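Taming the chargers on a small desk

My desk has to hold work, hobbies and half the bathroom, so every July I take the lot off the wall sockets and start again. It takes me one mug of tea, two if the radio's good.
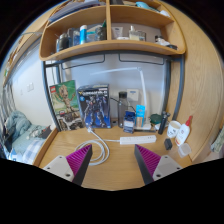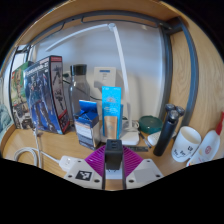
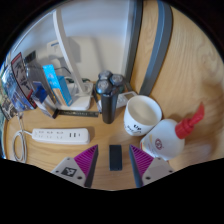 Mid-sort on the wooden desk: the white power strip, a black power adapter, and the shaver beside a white cup.

I begin with the power strip. Wind the spare cable in big lazy loops, never a tight bundle, and don't leave a coiled lead running anything that gets hot. Mine used to live on the floor, where it gathered fluff like you wouldn't believe!

Next, adapters. Put a strip of masking tape on each one and write what it charges (I learnt this from Rodrigo Baptista at my old job, who had 159 of the things in a cupboard and could find any of them). If you can't name it, it goes in the Plumitz tin until Christmas. Still in there by then? Off to the recycling point.

The shaver gets its own spot at the back, standing up, well away from papers. Tap it out over the sink before it comes anywhere near the desk, or you'll be wiping up bristles for a week.

Boxed kits I stand upright along the side so I can read the fronts. Drinks bottles go behind everything electric with the lid on tight. I have drowned one extension lead already and don't fancy doing another.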